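Usari (grasping collection)

Usari is a collection of recorded grasp attempts made with a single robot arm over a metal bin. It was gathered at the Warnutton workshop of Varnari to train a system that predicts, from one picture of the bin, where a two-fingered gripper should close. The collection is maintained by Ha-rang Koo. The current release is dated March 8, 2020.

Method

Each session begins with a handful of household objects placed in the bin. Soft and rigid items are mixed on purpose: a plush toy or a piece of cloth may lie beside a cup, a jar or a small clamp. The arm then makes 200 attempts without an operator choosing the targets. In early sessions the grasp point was drawn at random; later ones used the partly trained model, with a share of random attempts kept in so that poor guesses were still recorded.

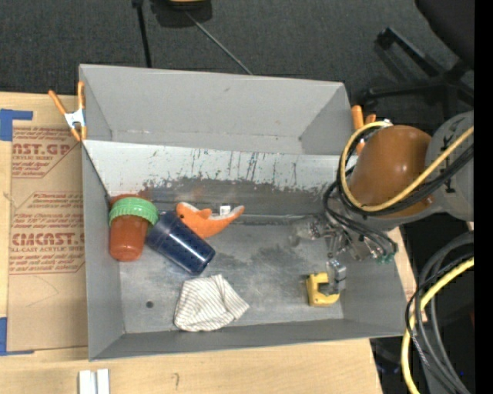

An attempt is stored as a picture taken before the arm moves, the commanded position and angle of the gripper, the finger gap after closing, and a label. The label is set by the finger gap and checked against a second picture of the bin. Where the two disagree - most often with thin cloth - the attempt is marked as unclear and left out of training. Objects are exchanged after every 2 sessions.

Known limits

Items resting against a wall of the bin are under-represented among successful grasps, as the path planner rejects many approaches near the rim. Clear plastics give unreliable depth readings. The viewpoint is fixed, and models trained on Usari alone have done poorly when the camera is moved.

Versions

Version 2 added the unclear label. Version 3 removed nine sessions recorded in November with a wrong camera calibration. File layout follows the Fankhauser format, with one folder per session.

See also: Bin picking; Self-supervised learning; Hand-eye calibration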